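## 4. Check the camera calibration before you trust the planner

The Driltberg planner will report "calibration OK" after almost any run. Ignore the message. It means the solver stopped, and says little about where the camera thinks the arm is.

1. Home the arm and wait for the joint readings to settle.
2. Open the calibration tool and load the profile for your camera. Do not accept the default profile, whatever the start screen recommends.
3. Lay the checkered cloth under the arm and smooth it out by hand. The detector assumes a flat grid – it will fit one to a rippled cloth without complaint.
4. Set the square size yourself. The "auto" setting guesses.

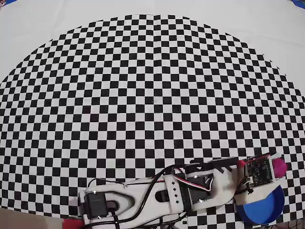
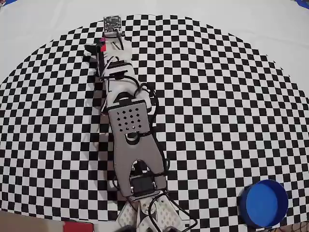 5. Run the capture from 44 arm poses. Fewer will pass, but Farzana Mollah's tests on our bench gave a different answer each time with short runs.
6. Open the residual plot and look for a pattern. Random scatter is fine. Errors that grow toward one side are a bad fit, even if the average looks good.
7. Repeat steps 5 and 6. If the two camera positions differ by more than 4 mm, throw both out and start again.

**Note:** Arm links and cables can hide grid corners. The detector fills in missing corners by default. Turn this off under *Detection > Infer hidden corners*.

**Caution:** Do not enable *Auto-correct while moving*. Version 3061 shifts the camera position in the middle of a motion, and the planner does not replan. Keep speed at 5 percent for the first move after any calibration, with a hand on the stop button.

Save the result under a new name. The tool overwrites the last good file without asking, and Eino Savolainen's request for a prompt is still open.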